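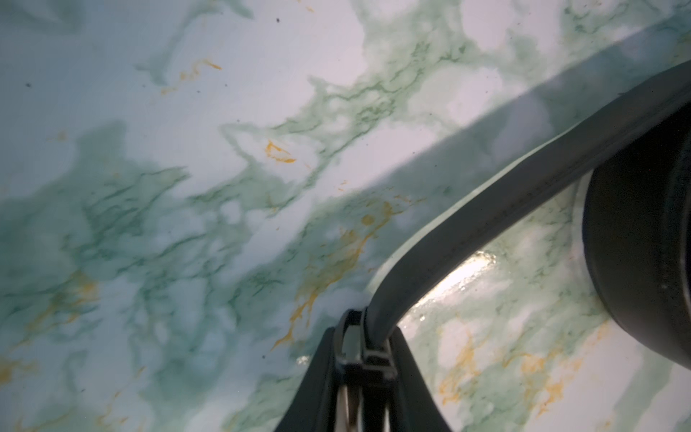

What does fault 207 mean on a Zisik gripper?
The controller has lost the finger position signal for longer than it allows, so it cuts drive to the fingers and holds the arm where it is. In most of the units we have had back, the cause was a worn wrist cable.

Zisik Wrist Cable Kit, second version
Sold and supported by Wondstead
Page updated Jun 19, 2026
Status: in stock, ships from Salinas

This kit replaces the cable between the forearm connector and the two-finger gripper. It takes the place of the first version, which we no longer sell. If you have first version cables on the shelf as spares, do not fit them. Send them back and we will swap them at no charge.

What went wrong with the first version

The first cable was held by a single clamp at the forearm. When the wrist was turned far to one side and the gripper was brought down low, the cable bent hard just behind the gripper plug. After enough of those moves the position wires broke inside the jacket. The jacket itself usually looked fine.

A broken wire would open at one wrist angle and close again at another. Users saw fault 207, cleared it, ran the same job and saw nothing for hours. Several sent us the gripper, and we tested it on the bench with our own cable and found no fault. We sent some of those grippers back as good. If yours was one of them and the fault has come back, contact Porndale service and we will send the kit without a new fault report.

Safety notice

On controllers with the older software, clearing fault 207 lets the fingers move to their last commanded position right away. If that position was closed, they close. Keep hands out of the gripper when clearing the fault. Use the pendant from outside the guard and do not have a second person at the table.

The current software asks for a separate confirm before the fingers move. The cable kit does not change the software. You need both. The update is free and can be requested with your order.

Held parts can also drop. With drive cut, the fingers keep some grip from the gearing but not the full holding force. Do not reach under a held part after a fault.

Checking your cable

Stop the arm and put the controller in manual at reduced speed. Open the fingers fully and take out anything they are holding. Lower the gripper to your normal working height over a clear area of the table, with the fingertips just off the surface.
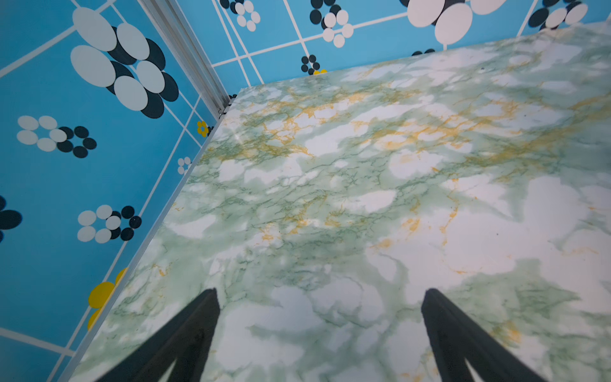

Turn the wrist slowly from one end of its travel to the other and watch the finger position reading on the pendant. It should stay steady the whole way. If it jumps, goes blank or brings up the fault, the cable is bad. Repeat with the forearm raised. A cable can pass low and fail high, or the other way.

Do not flex the cable by hand with drive on.

A steady reading does not clear a first version cable for further use. Replace it at 2,000 running hours even if it passes. If you do not know the hours, replace it now.

What is in the kit

Wrist cable, 400 mm, with molded strain relief at the gripper end
Forearm clamp
Wrist clamp (new in this version)
Clamp screws, 2 per clamp
Hex key
Printed fitting sheet

Fitting

Lock out power before you start. Take off the old cable from the gripper end first. The new wrist clamp uses the spare threaded holes on the wrist flange, so no drilling is needed. Leave the slack between the two clamps, as drawn on the sheet. Pulling it tight puts the bend back where it was. Run the wrist check above before you return to automatic.

Older wrist flanges without the spare holes need an adapter ring, sold separately. Look at the flange before ordering.

Returns and reports

Old cables should come back to Salinas in the bag supplied. Write the arm serial number and running hours on the tag. We cut them open and the hours help us, including from cables that never gave a fault.

Any unexpected finger movement should be reported to Porndale service the same day, with the controller log saved before power is turned off. The log for fault 207 is overwritten at restart on the older software.

Not covered: cables damaged by tools, by chemicals, or by tying other lines to them. Air lines need their own clips.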